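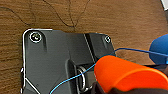

Niseo Soft Finger Set, orange
Sold by Tomside
Item 2387
Listing updated May 15, 2026

Replacement finger pads for parallel grippers with the Strebel mount. Fastening hardware included. Ships in 5 days.

What the maker says
"Picks anything your hand can." We have our doubts. A hand can feel a cable slide, and these pads have no sensing in them at all.

What we found
We ran the set on our own bench next to the Donura flat pads, which cost less. The Niseo pads are big and rounded, and that suits boxy parts and molded plastic. Around a metal ring set down in a slot, or a thin cable lying over a bracket, a tip this wide leaves you little room. It also hides a good part of the view from a wrist camera, so check your camera angle before you order.

On cable pickups we gave each set 9 tries. Niseo got 7, Donura got 5. That is a small test on one bench, and we would not buy on it alone. We have no wear figures past December either, and the maker has not sent us any.

Good for
Light parts with room on both sides

Not so good for
Deep slots, small rings, crowded wiring

Fit
Strebel mount only. The adapter for Donura arms is sold separately and adds length, so redo your tool offset.

Returns
Unused sets only, in the original bag.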